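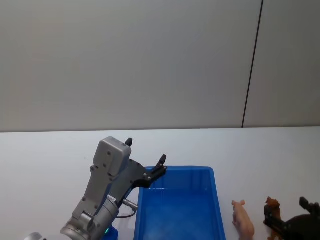 Figure 1. Head camera view of the table, with the bin, the pink pig, the brown animal and both grippers.

Arm assignment and bin detection for a two-arm sorting task

Project report by Loan Châu and Diễm Mạc

1. Background

Our project was the planning layer for a tabletop tidying task. The robot has two arms and has to put small toy animals into a blue bin. Presix, the control package we were given, already handles joint limits and gripper commands, and it will follow any path it is sent. It does not decide which arm should pick up which toy, or in what order. Before we started, that choice was written by hand in a text file for every layout. We wanted to replace the file with a program that looks at the head camera image and works out the choice itself.

Diễm wrote the perception part and Loan wrote the planner. We shared the testing.

2. Perception

The bin is found by colour and shape. Our first version took every blue pixel above a fixed saturation, grouped them, and kept the largest group. This failed whenever the left arm was parked low, as in Figure 1, where a blue base piece is partly in view below the wrist. The two blue areas were sometimes joined into one and the bin centre moved to the left, so the drop point ended up over the rim.

We made two changes. The joint angles are known, so we project a simple model of each arm into the image and remove those pixels before grouping. We then look for the far rim, a long narrow strip, and fit the bin to that instead of to the whole blue area. The rim was a better choice because the near side of the bin is often below the bottom of the image. The size of the bin is stored in a settings file, so one edge and one corner are enough to place it.

The toys are found with a small segmentation network. We trained it on 1218 labelled images, all collected in the Lã lab during May. The pig was easy, even with its lower half out of view. The brown animal gave more trouble. When the black gripper bracket is in front of its lower part, the network tended to split it into two pieces, a head and a scrap of body, and the planner then believed there was an extra toy. We now merge pieces of the same class if the gap between them is covered by the arm model.

3. Planning

For each toy the planner makes a list of options. An option is one arm, one grasp direction and one drop point. Each is given a cost with 4 terms: path length, clearance from the other arm, clearance from the bin rim, and a fixed penalty for changing arms. The cheapest option that passes the collision check is used.

The clearance term turned out to matter most. With the left gripper resting near the corner of the bin, the right arm cannot reach the bin safely, even when the toy it is holding came from its own side. Our early planner treated the left arm as a fixed obstacle and reported that no plan existed. The present version is allowed to add a retreat move for the idle arm first, with its own cost. This is a simple fix and it makes plans longer, but the planner stopped giving up on layouts that a person could see were possible.

We kept the rule that only one arm moves at a time. Moving both together would be faster - we tried it in simulation only - but the timing between the two controllers was not reliable enough for us to trust on the real arms.

4. Testing

We tested on 3 layout types: toys apart, toys close together, and a toy next to a gripper at the start. The first type worked well from the beginning. Close toys caused grasp errors when the open fingers needed more room than the planner had allowed, and we widened the finger model to deal with this. The last type is still the weakest. If the gripper starts very near a toy, the safe move is to lift straight up before doing anything else, but the planner sometimes prefers a sideways retreat that would knock the toy over. We caught these in the preview window and stopped them by hand.

Logs were replayed in Bristard, a viewer from an earlier student group at Ukberg. It draws the planned path over the camera image. Almost all of our planner bugs were found there and not on the robot.

5. Remaining work

The bin size should be estimated from the image and not read from a file. The arm model used for masking does not include the cables, so the thin black cable on the left arm still leaves a gap in the bin outline when it hangs in front. The lift-first rule for nearby toys has been written but has only been run in simulation. The code and settings files are in the group's shared folder, with a note on how to recalibrate the head camera.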